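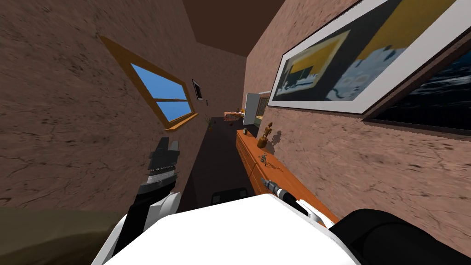
Handling rules for powered tools: progress to June

You asked for a shorter report this quarter, and we have taken you at your word.

The Stukix grant pays for one thing: a set of house rules for two-armed robots that share domestic rooms with people and pick up tools. The simulated hallway is where we try each rule before anyone at Herner has to live with it. It has a long run of drawers, a carved figure on top that everybody is fond of, and a power drill, which is the item our rules have most to say about.

Draft 2 is finished. It is shorter than draft 1, whose section on the word "near" went on for six pages and persuaded no one. The main changes:

A tool with a bit is treated as live whenever it is in a gripper, trigger or no trigger.

The bit may not point at a doorway someone could walk through. Raíssa Marinho wanted "any doorway." We compromised by adopting her wording.

A tool that has been put down counts as put down only when the gripper is clear of it.

We budgeted for 500 simulated runs and have logged 232. The shortfall is mine. I rewrote the scoring sheet in the middle of the work and then had to admit that the earlier scores no longer meant anything.
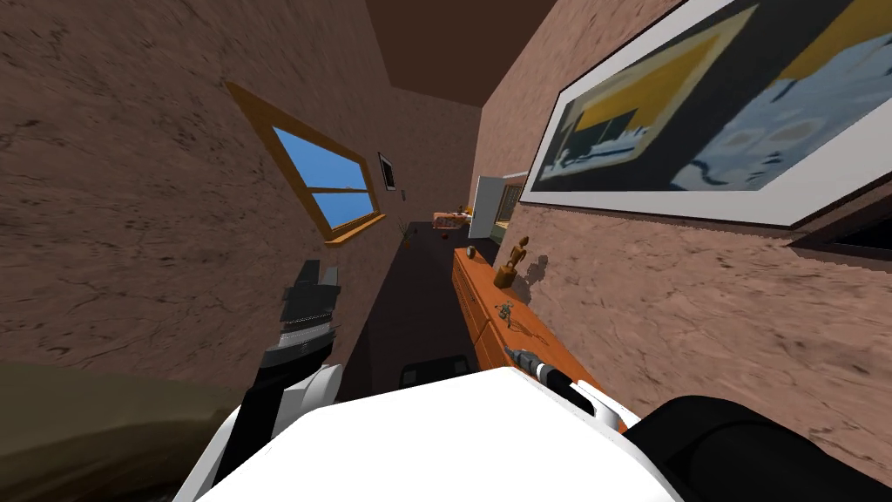

Anselmo Bezerra

Two matters are still open. The rules say nothing useful about fragile objects sharing a surface with a tool, and Paiva, who will review the draft, has already noticed. We also need a decision on whether a person on site can waive a rule out loud. I say no. Cremilda Siqueira says people will do it anyway, and she has met more people than I have.

Next quarter: the remaining runs, the fragile objects clause, and a glossary in which "near" gets one line.

No change to the budget is requested.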